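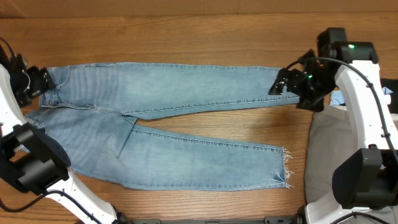

The Tuesday the left arm wouldn't let go

By Tarek Zein
June

Rania Kassab has a scar on her thumb from a bread knife and none from a robot, and she'd like to keep it that way. She runs the clothes-handling bench at Skisen, where two arms work on jeans and shirts all day, and I'd come to ask her about the fault everybody in the building calls "the grab."

"It was just before lunch," she told me, pulling up a stool. "We were on jeans. The right gripper opened fine. The left one had the waistband, and it got the command to open and just... didn't. And then the arm moved off anyway!"

So the arm thought its hand was empty? "Exactly. It reported open. It was very sure of itself." The jeans went tight between the two arms, a belt loop popped off (she still has it, in a mug), and Jarrah McAlister hit the stop button from the other side of the bench.

What bothered her most came next. Jarrah reached in to free the denim by hand, and around 5 seconds later the gripper finally opened by itself. "His fingers were right there - they were fine, he was fine, but I went cold all over. I had assumed stop meant stop."

I asked how you even start looking for something like that, and she laughed at me. You read logs, and then you read more logs.
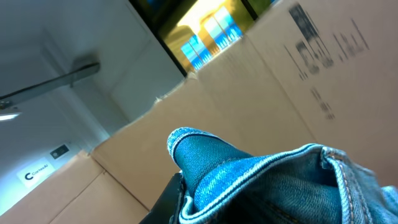 She and Pádraig Daly went through 214 pick-and-release cycles over the next few days, mostly denim, because the heavy seams seemed to bring it out. Three of them showed the same delay. The open command was getting stuck in a queue, and the stop button cut power to the arm joints but left the gripper on its own supply. "Two separate problems that happened to meet on the same morning," she said. "I'd have preferred they met on a weekend."

The gripper is on the stop circuit now, and the arm can't travel until the fingers have measured themselves open. It makes every cycle a bit slower, which Pádraig grumbles about. Rania doesn't care. There's also a new rule that you wait 20 seconds after a stop before you put a hand in, and she makes visitors follow it too. I tried to point at a cuff and got told off!

Does she trust it again? She thought about that for a while. "I trust it with jeans," she said. "Ask me about zippers next month, we've got a list."

Filed under: Shop Floor Talk, Robots, Near Misses

Contact us | Copyright Drusivard | Back to top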